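Vortex shedding from a round mast, and why mine hums

The mast behind the workshop in Zarnalstead carries a small anemometer and not much else. It is a plain round tube, 80 mm in diameter, guyed at mid height. For most of the year it is silent. In March it started to hum on moderately windy afternoons, and the hum stopped whenever the wind got stronger. That pattern points to vortex shedding.

Behind a cylinder in a steady cross flow, vortices peel off alternately from either side. The shedding frequency is f = St U / D, where U is the wind speed, D the diameter and St the Strouhal number. Over a wide range of Reynolds number, starting well below 1000, St for a smooth cylinder stays close to 0.2. For my tube, f in hertz is therefore 2.5 times U in metres per second.
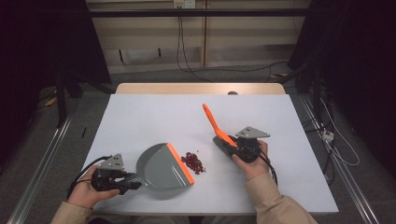

Dustpan and both grippers at the table.

The guyed mast has a first bending mode well below anything audible, so that mode is not what I hear. A higher mode is the likelier culprit, or one of the guys. A thin wire sheds much faster than a thick tube in the same wind: at 2 mm diameter the formula gives 100 Hz for each metre per second. A light breeze of 2 m/s puts a wire at 200 Hz.

I recorded the hum with a Hetex contact microphone taped to the lower guy and looked at the spectrum. The main peak sat at 201 Hz. The same microphone on the tube showed the peak too, but much weaker. I take that as fair evidence for the wire.

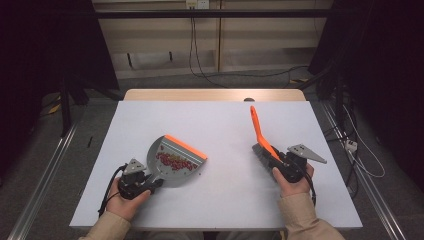
Lock-in

The formula alone predicts a pitch that rises steadily with wind speed. The recording shows a pitch that holds still over a band of speeds and then vanishes. Once the wire moves enough, its motion organises the shedding, and the two stay together until the wind has drifted too far from resonance. Bensaid's old notes on cable vibration cover this well, although the damping tables are hard to read.

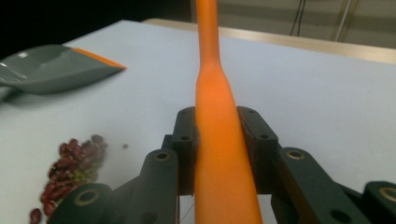 What I changed

I clamped a small Nurnik damper to each guy, a short distance from the lower anchor and away from the nodes of the mode in question. I left the tension alone. A helical strake on the tube would do nothing for the wires, so I have not made one. The next recording will be taken with the microphone in the same position.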